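November 2024
Notebook, dye bench, Nallthorpe

Continuing from the page with the walnut tests. Today I only worked with the weld, on the Vik wool, because Siv Grønli needs the yellow before she can plan the border of the blanket.

Wool: four skeins of Vik two-ply, washed last week with the neutral soap. I see that one skein has still some grease in it, the water made drops on it and did not go in. I washed this one again and marked it with a knot of red thread. If it takes the color badly, we know the reason.

Mordant: alum, the same proportion as before, from the new bag. Heated slowly for one hour and left in the pot over the night. Hedvig Magnusson prefers to add cream of tartar. I did not add it this time, I want to see the yellow without it first. In my February notes the tartar made the weld a little more lemon, but I changed also the water in that test, so the note is not worth much.

Dye bath: dried weld from Pulon, chopped, soaked in rain water. The smell is strong, like boiled cabbage, please open the window before and not after. I kept the heat below simmering. When it went too hot last time the yellow turned brownish and Benedito Bastos said it looked like old newspaper. He was right.

I put in a small spoon of chalk when the bath was already warm. The color of the bath became stronger in a few minutes. I should write the weight of the chalk, but the small scale has a weak battery and it jumps between 4 and 6 grams. New battery is on the list.

Skeins in for one hour, then heat off, cooling in the bath. Numbers on the tags:
1 – plain weld
2 – plain weld, the skein with red thread
3 – weld, then iron, very short dip
4 – weld, kept for the indigo

Skein 3 went to olive almost immediately. I think I used too much iron. The handle of the wool is also more rough after it, Marit Engström warned me for this. Next time half of the iron solution and count slowly to ten, then out.

Skein 4 is waiting. The vat is too cold, and the surface has no copper shine yet. I fed it with a bit of fructose and put the blanket around the bucket.

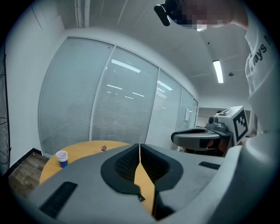

About the light test: I cut short pieces from skeins 1 and 3 and wound them on card, half covered with black paper. The card goes in the south window next to the madder card. Please do not move it when you water the plants. Zorica Radonjić will compare it with her own card, which was made with the Dirka wool, a more shiny wool that takes yellow better than ours in my opinion.

Skeins 1 and 2, still damp, look the same to me. I will look again by daylight when they are dry. The lamp over the sink makes all yellows look nice and I don't trust it.

Left in the pot: the used weld bath, covered. It has surely some color still, enough for a pale second bath. I have 11 small sample skeins already mordanted in the drawer, they can go in tomorrow if I find time.

To do:
battery for scale
ask Siv if olive is possible for the border, or only clear yellow
order alum
wash the iron pot separately!! and dry it well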